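PRESS RELEASE
2022-08-29

Matora Ballot Information Desk opens for the January municipal vote

WURNLOW - The Bravska Civic Foundation announces today the opening of the Matora Ballot Information Desk, a free service for voters who have questions about the municipal vote in January. The desk will check public statements about voting rules, turnout and the counting of ballots, and will publish each answer with its sources.

The desk is led by Shabnam Bajwa, who was for nine years an election officer in the Wurnlow district. She works together with Hammad Abbasi and Alois Eder. All three have agreed not to be members of any party during the campaign.

"In the last vote we heard many claims that were half correct," said Ms. Bajwa. "A person repeats a number, but does not say which year it is from. We want that a voter can ask us and receive a clear answer in two days."
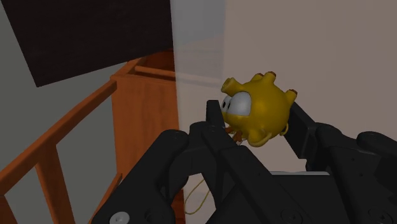
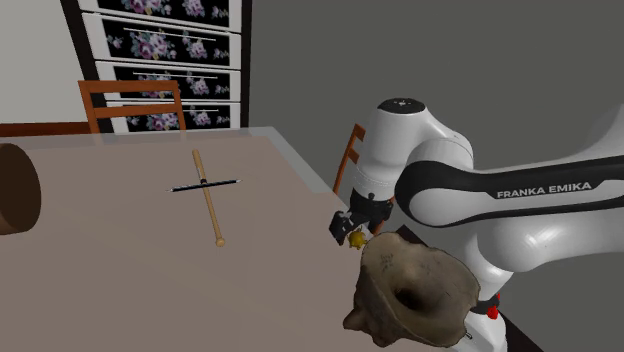
Computer-rendered views: a yellow toy in a black gripper, first; a Franka Emika robot arm at a table, second.

Nearly 1,000 residents answered the survey which the foundation made before this project. The most common question was about registration after moving to a new address. The second was whether a postal ballot is counted when it arrives on the last day.

Questions can be sent by letter or brought in person to the Bravska office in Wurnlow. The desk will not give advice on how to vote, and it will not comment on the private life of candidates. Corrections to earlier answers will stay visible on the same page - with the date of the change.

"We will also make mistakes, and we will say so," added Mr. Eder.

Candidates and parties may reply to any answer that concerns them. Replies are published in full when they are not longer than one page.

Press contact: Asif Talpur, Bravska Civic Foundation, Wurnlow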